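**Jamdale bench trial, report to the Wesby fund, April**

Thank you again for your patience with us, and for the second installment, which kept the Iltstead bench going through a long and rather fiddly spring! Most of it went into opening up old desktop computers and working around their cables.

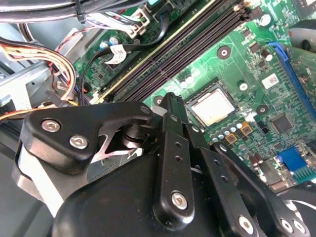
Can a machine take over this chore from our repair staff yet?

Only the easy parts, and with a person close by.

Joscha Diekmann would like 2 more months on cable handling, and we'd be glad to give him them.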